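Every few months someone posts a thread saying you can build a gripper for the price of a takeaway and have it tidying your kitchen by Sunday. I've spent my spare evenings since August on one. Some notes from the workshop in Ornavthorpe, in no order.

1/ The Nullberg plans are free and the parts list says 91 quid. I'm at 329. The list leaves out the screws, the second set of fingers, postage, and the first servo, which I cooked by trusting the wiring diagram.

2/ "Fits together in an afternoon." Whose afternoon? The finger mounts were out by 2 mm on both sides. I filed them. Then I filed them too far and had to print them again.

3/ People keep telling me the hard part is the software. Maybe for them. My software has been fine for weeks. It opens, it shuts. What it shuts on is another matter.

4/ Went with the chunky fingers from the Marín remix because the thin ones flexed. They do feel stiffer. They're also heavier, so the linkage sags, so I've added a spring, so now the motor complains. The comments under the remix are all "amazing work!!" and I'd like to know how many of those people built it.

5/ Kultwood sell a ready-made one with a video of it picking up a grape. Lovely grape. I'd want to see the other takes.

6/ Bench, tonight:
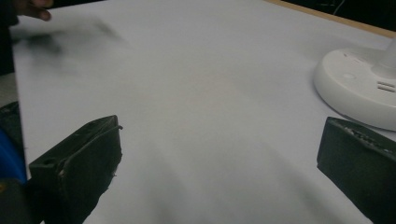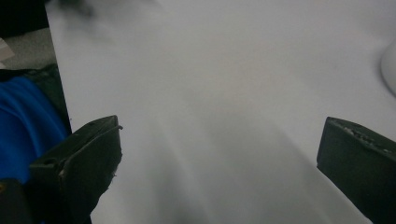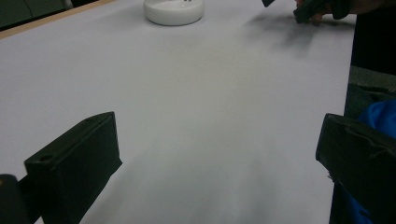
7/ My gripe this week is wear. Everyone shows you a finger fresh off the build and I can't find a single photo of one after a few months. Look at the scuffing along the top of the right-hand finger in all three of these. In the second one there's a frayed bit poking out under the tip of the left finger as well. The plans have one line on upkeep and it says "replace as needed". Needed by whom, and how would I tell?

8/ Before anyone replies "just use a better material": which one, and have you run it? I've been given five answers to this and they don't agree. One was a link to a shop.

9/ White worktop was a mistake too, if you're planning to put a camera on yours. A pale thing on a pale top barely shows, and the shadows come out stronger than the object. I'm going to try a darker sheet before I touch any settings.

10/ Do I think it'll ever tidy a kitchen? No. Might it pick up the same block from the same spot nearly every time? I'd settle for that, and I'd want it written down with the misses left in. If you've got a log like that for any home build, misses included, please post it. I'll read the whole thing.

11/ Yes, I'm still going on Thursday. I've already paid for the bearings.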